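Conceição Moreira
April 26, 2020

Thread on putting jumpers away for the summer, as a few of you asked after I mentioned I was doing mine today. It's long. Mute me if you have no interest in knitwear.

I do this once a year, usually the last weekend in April. Everything heavy comes out of the wardrobe, gets looked at, gets washed or doesn't, and goes into boxes until November.

The bed is the only surface in the flat big enough to lay a jumper out with both arms stretched. I have tried the kitchen table. The sleeves hang off and pull, and you end up folding it crooked.

First job is sorting. I make piles by what needs doing: wash, mend, fold, give away. The fold pile is always the smallest. I wear things for a whole winter and then act surprised at the state of the elbows.

Wash pile. Anything that has been worn next to the skin gets washed before storage, even if it smells fine. Moths like a bit of sweat and skin much more than they like clean wool. I lost a good grey cardigan that way in my old place in Whitcombe and I still think about it.

I wash by hand in the bath, cool water, a small amount of wool wash. Mine is from Davomora and comes in a refill bag. Any wool wash will do. Leave it to soak, press it, don't rub it. Drain, rinse, press again.

Then roll it in a towel and kneel on the towel. This gets more water out than you would think. Dry flat on the airer with the wings open. If you hang a wet jumper by its shoulders it will grow.

They must be completely dry before they go in a box. I leave them a day longer than they seem to need. The seams under the arms and the ribbing at the hem stay damp after the rest has dried, so feel those with the back of your hand.

Now the folding, which is what most of you asked about.

Lay the jumper face down, back upwards. Smooth it from the middle out to the sides. Pull the sleeves out straight to either side, and don't worry if one ends up a bit higher than the other, you're about to fold them in anyway.
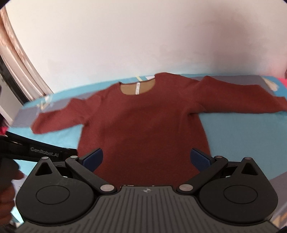 Rust one, back upwards, arms out. Cuff on the left is still folded.

Check the cuffs at this stage. If you wear them turned back, as I do, turn them down before storage. A crease that sits in wool for half a year is hard to steam out. There is also usually fluff inside the turn and once, in my case, a bus ticket.

Next fold one side in towards the middle, sleeve and all, so the line runs straight down from the shoulder. The sleeve will now be lying across the back and sticking out the other side. Fold it down on itself so it lies along the length of the body. Same with the other side.

You should have a long rectangle. How wide depends on your box. Mine are narrow so I bring the sides in quite far. If you have a wide drawer, bring them in less and you get a flatter fold.

Then hem up to the neck, either in half or in thirds. Thirds for thin ones. Half for anything thick, or it turns into a cushion and springs open when you let go of it.

Turn it over and the neckline is at the front where you can see it. That matters more than I expected when I started doing it this way. In November I want to know which jumper is which without unpacking the lot.

Someone asked about rolling. I roll T-shirts. I don't roll wool, it stretches on the outside of the roll and you get a ripple across the chest. Other people roll theirs and are happy. It's your jumper.

Labels. If you have a jumper with a long label that scratches, this is the time to unpick it, while it's lying flat and you have decent light. Small sharp scissors, cut the stitches from the inside, pull the threads out with tweezers. Write the washing instructions down somewhere first. I didn't with one and have been guessing ever since.

Paper. I always end up with bits of paper on the bed when I do this. Old tags, receipts, scraps. Before you fold, sweep your hand over the sheet and bin the lot. A scrap of paper folded into dark wool sheds little white crumbs and they are a pain to pick off.

Bobbles. Take them off before folding. I have one of those battery shavers, a Viltari, and it's fine on smooth knits. On anything fuzzy go gently or use a comb. If the fuzz is how the yarn is meant to look then leave it alone, you'll only thin it.

Mend pile. Hold each one up to the window and look for light coming through where it shouldn't. Elbows, underarms, the seam at the side of the neck. A small hole takes ten minutes now and an evening later on.

I am not a tidy mender. I use wool that is near enough the right colour and go over and under until the hole is closed. For jumpers I wear round the flat I don't bother matching at all. There is a green patch on a navy elbow that I have grown fond of.

I have 3 in the mend pile this year, which is better than last year. They will sit on the chair until I get to them. I'm not going to pretend otherwise.

Boxes next. I use fabric ones with a zip, the Nudska underbed kind, and I've got 4 of them. They slide under the bed if you take the castors off. With the castors on they catch on the slats.

I used to use vacuum bags. They do save space. The trouble is that thick wool comes out of them looking like cardboard and needs a good few days to recover, and two of my bags let the air back in by June so I wasn't saving any space either.

Heavy jumpers at the bottom, light ones on top. Cardigans buttoned up before folding, otherwise the front edges go wavy. Anything with a big collar goes on the very top with the collar left to sit how it likes.

Don't fill the box to the point where you're kneeling on it to do the zip. If it won't close easily, take one out. I put no more than 5 thick ones in a box and that seems to be the limit for mine.

Moths. I put cedar balls in each box and sand them lightly every year so they smell again. I don't know how much they do. Clean wool, a closed zip and hoovering under the bed probably do most of the work. Pull the bed out and do the edge of the carpet along the wall, that's where I found them in Whitcombe.

If you have found moths already, the freezer works for me. Jumper in a sealed bag, two weeks, then let it come back to room temperature before you open the bag. Mine had one in next to the peas most of last summer.

Write on the box. I put a bit of masking tape on the end that faces out and write what's in there. "Thick", "thin", "cardigans", "don't know". The last one is real and I should deal with it.

Give away pile. The charity shops are shut at the moment so mine is in a bag in the hall cupboard with a note on it saying what it is, so I don't start taking things back out. Wash it before you bag it. They can't sell it otherwise, and you don't know how long it will be sitting there.

My rule is that if I didn't wear it between November and now, and it wasn't for lack of cold weather, it goes. I make exceptions for anything somebody knitted me.

Keep one or two out. Every year I pack the lot and every year there's a cold week in May and I'm dragging a box out in my socks. A thin one and a medium one, on the shelf, and that covers it.

Red, rust and dark orange ones: wash separately the first few times, and keep them away from pale ones in the box if you can. I've not had colour come off in storage but I have had fluff from a red jumper all over a cream one, which looked dreadful and took a whole lint roller.

A few replies to things people have sent while I've been typing.

Yes, the same fold works for sweatshirts. For hoodies, lay the hood flat against the back first and then carry on as normal.

No, I don't iron them first. Smoothing with your hands is enough. If it's very crumpled, hang it in the bathroom while you have a shower, then let it dry off properly on the airer before you fold it.

For children's jumpers, the method is the same but I'd not bother with storage, they'll have grown out of them by November. Pass them on now if you've got someone to pass them on to.

Tissue paper between layers: I did this for a while. It slides about and rips when you're looking for something. I only use it now for the one with beads on.

Cotton jumpers can stay in the drawer all year as far as I'm concerned. Moths don't bother with mine and they're useful on summer evenings.

Someone wanted to know how long it takes. The folding is an hour or so. The washing is spread over the week before, one or two at a time, because that's all the airer will hold.

Two boxes done so far, two to go. I'm stopping for tea and will do the cardigans after.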